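Elia handheld gripper pair, cloth handling kit

Last updated: April

What you get: two handheld grippers, left and right, charger, wrist straps, spare finger pads, the recording software and the folding protocol we used for the Batunville runs. Protocol is in the box on paper too, people kept asking.

What it's for. Collecting demonstrations of cloth work by hand, no arm needed. A person holds one gripper in each hand and folds, spreads, flips, whatever the task is. The gripper view and the head view get recorded together and you train a policy on both. Same fingers go on the arm later, so what the person learned to do with the grippers carries over pretty much as is.

Why two views. The gripper view is good close in and bad for knowing where the rest of the shirt went. The head view is the other way round. We tried gripper view alone first and the policy kept grabbing the right kind of fold in the wrong place. Adding the head view fixed most of it. Not all, see the limits further down.

Method, short version. The test set was 107 garments, one operator (Custódio Barreto, did the full protocol himself), 400 demonstrations kept after cleanup. 258 of those are two handed, the rest are single grasps and drags. Thin stuff and thick stuff mixed. Each demo starts with the grippers open and clear of the cloth, then approach, pinch, move, release, back to open. Skip the open start and the sync check fails, you'll be re-recording, we did.
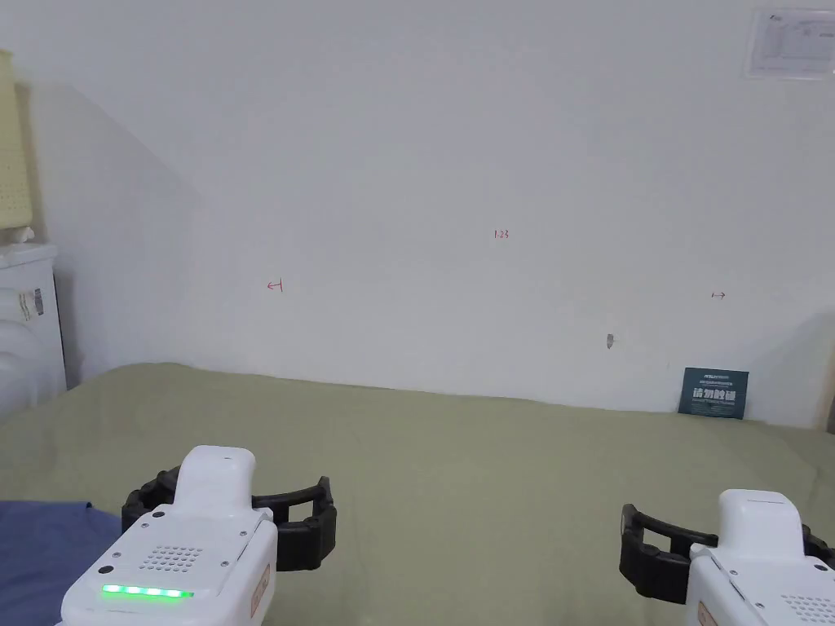

Blue cloth on the work surface, same setup for all of this page.

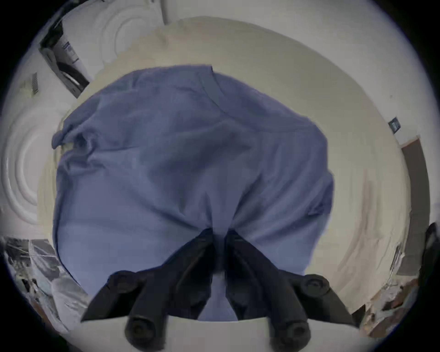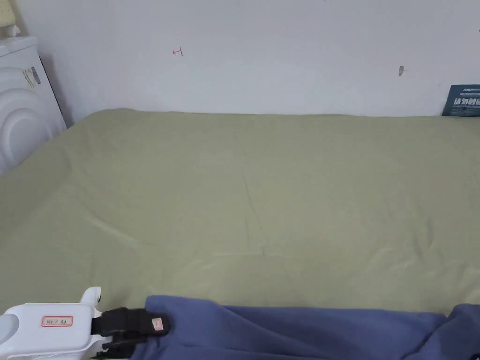 Grasp rule that came out of it: pinch a gathered bit, not a flat edge. Flat edges slip, specially on knits. Push down a little, close slow, wait a beat before lifting. Operators who rush the close get about 60 percent usable takes and then complain about the pads. Pads are fine. Slow down.

Second thing, keep the helper hand in. On drags it is tempting to park the second gripper off to the side. The policy then learns to park it too and you get a one handed robot. If the task is two handed record it two handed from the first second, even when one side only hovers.

Results. The policy trained on both views beat the gripper only one on every garment type in the set. Biggest gap on long sleeves, smallest on square towels, which were easy for both. Conceição reran the towel part with her own operator and a different table height and the ordering held. We haven't seen a rerun of the sleeve part yet, if you do one please send it.

Limits. Very dark cloth against the dark fingers is hard, the contact point gets lost in the gripper view. Use better light or skip it. Sheer fabric is also bad. Anything heavier than a bath towel wears you out before it wears out the gripper, take breaks. And the policy does not recover well from a dropped corner, it was hardly in the demos. Next round we plan to record drops on purpose.

Compatability. Works with the Pultier mount, both sizes. Older Pultier plates need the adaptor, order seperately. Finger pads are the same part left and right. The bodies are not, don't swap them mid session, the calibration is stored per side.

Care. Wipe pads with a damp cloth, no alcohol. Lint in the ribs is the usual reason for slipping, use the little brush. Charge overnight before a long session.

Ordering. Sold as a pair only. Labs and schools ask for the quote form, say how many operators you have so we pack enough straps. Demonstration data from the Batunville set comes with the kit, raw and cleaned, plus the list of rejected takes with a reason for each. Rejected takes are worth a look before you train your own people.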